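Two-arm cell drifting over a shift, regrease or re-zero?

benchrat_40
Our two-arm cell does lid and tray handling on a white table. Right arm starts placing off by 2 mm after lunch. The Plonmont manual says regrease the wrist every 3,000 hours and we're at 2,000. The Brunet rep says do it now and the drift goes away. Anyone believe that?

torque_skeptic
No. Grease doesn't know what time lunch is. Rep sells grease.

millhouse_v
I'd do it anyway. We had a Plonmont wrist at the Veridton plant that got better after a regrease.

torque_skeptic
Did you re-zero it at the same time?

millhouse_v
Yes, the procedure calls for it.

torque_skeptic
Then you don't know which one fixed it. Leave the grease alone, check the finger bolts and put an indicator on the wrist cold and again after 8 hours. Post numbers.

oddlot
Could be the table too. Is it bolted down or just sitting there? And what is your cable doing at the wrist? Ours pulled on one side until we gave it more slack.

benchrat_40
Table is on leveling feet, not bolted. Finger bolts looked fine to me but I didn't put a wrench on them. From the cell today:

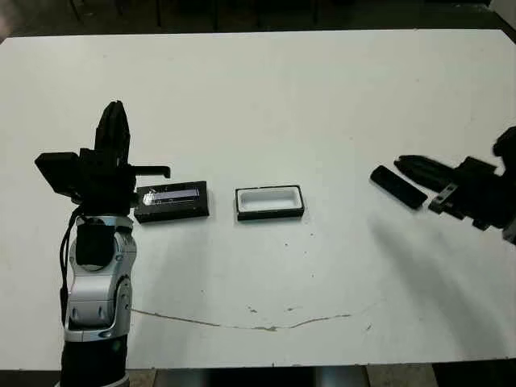 Both arms over the table, lidded box and open tray between them. Loose bar is by the right gripper.

oddlot
Cable on the left one has a loop in it, so that side has some slack. Can't judge the right from there. Wipe that table down before you measure anything, it's all specks. And what's the long brown line at the front? If that's a crack I wouldn't trust the top as a reference.

millhouse_v
A mark on the surface won't give you 2 mm after lunch and nothing before.

torque_skeptic
Agreed for once. Still want the cold number.

benchrat_40
Wrench and indicator tomorrow. Grease stays in the cabinet for now.

Related threads
Clavano indicator stands, any good?
Brunet grease vs. whatever is in the cabinet
Plonmont wrist noise at low speed
Leveling feet or anchors for a small cell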